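Spring round-up from the Zorkcombe allotments

Well, January is behind us and I for one am not sorry. My plot spent most of it under water, the bottom path turned to soup, and I lost a wellington somewhere near the compost bays (if you find it, it's a left, size six). But the snowdrops have come and gone, the rhubarb is poking up, and I have potatoes chitting on every windowsill in the house.

I've gone for Neklow again this year for my earlies. I know a lot of you swear by the older sorts, and I had plenty of stick about it at the seed swap, but they did me proud last summer – nearly 60 pounds off two short rows, and hardly a slug hole in them. The skins are thin so you don't have to peel them, just a quick rub under the tap and into the pan. If anyone wants to try a few I have 12 spare tubers in an egg tray in my porch. First come, first served!

While I'm on the subject of the seed swap, what a lovely morning that was. We had people over from Plerdale, who brought a whole suitcase of beans, and I came home with far more than I can possibly sow. I also came home with half a coffee cake, for which many thanks to whoever left it on my chair. The one thing we ran out of was small envelopes, so please save yours up through the year. The ones with windows are no good, the seed gets out at the corners.
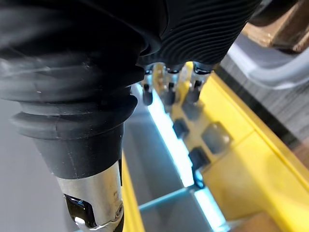
Ribbed finger and smooth palm, in black, at very close quarters.

Now, the water. The troughs will be turned back on once the frosts are safely over, and until then it's butts only. I emptied mine over Christmas and scrubbed it out with an old broom, and the smell was something I won't forget in a hurry. Do have a look at your tap and washer before the water goes on. Last year the one by the top gate dripped for weeks and our bill came to £259, and I would much sooner we spent that on woodchip.

Speaking of woodchip, there's a fresh heap by the car park and it's free to anyone with a plot. It's a bit coarse for mulching round seedlings but it's grand on paths. Please bring your own barrow, and put the plank back across the ditch when you've finished with it.

A few of us are going over to the open gardens at Geum in May. It's a long walled place with old pear trees trained flat along the south side, and a tea room that does a very decent cheese scone. I went on my own two years ago and came back wanting to pull up my whole plot and start again, which I didn't, but I did plant a pear. It has had one pear on it so far. A blackbird had that. There are 40 seats on the coach and they're going quickly, so put your name on the sheet in the hut if you'd like one – partners and friends are welcome too.

Last thing from me: broad beans. If yours were sown in autumn and have been flattened by the wind, don't dig them up yet! Mine looked dreadful this time last year, all black at the tips and lying on their sides, and I earthed them up a little, put some string round and left them to it. We were still eating them in July.

Recent items
Winter notes and the great leek disaster
Seed swap: what to bring
Bonfire rules for the top field
Recipe: green tomato chutney
Plot rents and how to pay

Last updated: March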